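Chapter 2
Wear

What you need from Chapter 1: hardness, load, the difference between sliding and rolling. If those are shaky go back now, it's a short chapter.

2.1 Where the material goes

The stone steps at the old Bidwood mill, outside Brona, have a dip in each tread. Deepest on the bottom step. Deeper on the right side going down, which is the side with the handrail. People hold the rail, so people walk on the right, so the stone on the right is lower. You could work out where the handrail was even if somebody took it away.

That is the whole subject in one staircase. Two surfaces touch, they move against each other, material leaves. The questions are how much, how fast, and from where. The "where" is usualy the easiest to see and the most useful, so we start there.

Wear is the gradual loss or shifting of material from a surface by contact and movement. Gradual matters. A chip out of a plate is damage. The gray marks that knives leave on the same plate over the years, that's closer to wear, although some of the gray is metal from the knife sitting on top of the glaze. More on that in 2.4 (transfer).

Four kinds, for this course:

Abrasive. Something hard scratches something softer. Sand under a shoe.
Adhesive. Two surfaces stick at tiny high points, then tear apart.
Fatigue. Load on, load off, many times. Cracks start under the surface and flakes come loose.
Corrosive. A surface film forms, gets rubbed off, forms again. Each time a little is lost.

Real objects nearly always show more than one. Don't force a single label on a sample if it won't take one.

2.2 Counting cycles

A number of years tells you very little. A door hinge in a closet and a door hinge in a school may be the same age and in totally different shape. So we count cycles: one cycle is one full repeat of the movement. Open and shut. Up and down.

The Kaewsai floor test, used in the lab section, runs a weighted pad back and forth over a tile for 2,000 cycles. Weigh the tile before, weigh it after. On the sample set that comes with this book the Kamico tile lost 293 milligrams. Write your own figure next to that one before you read any further, and keep the units. Half the class loses marks on units.

Clean the tile both times. Dust has weight. So do fingerprints, a bit.

2.3 Reading a surface

Now the part with no scale and no math. Look at a used object and ask which areas get touched, which way the contact moves, and what is left untouched for comparison. A chair seat, a cutting board, the pedals of a bike. Lines that run one way suggest sliding in one direction. A dull cloudy patch can be a great many small marks in all directions, too fine to pick out one by one. Compare the floor and the far wall of the gray bin in Figure 2.1: cloudy pale scuffs across the bottom, and only faint scratches up the wall. Same container, two different patterns. Sketch both, mark where you would expect contact, then do the same for an object from your own kitchen and bring it Thursday.
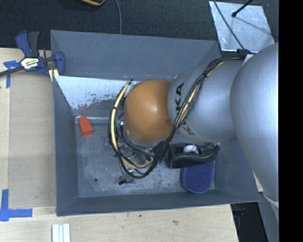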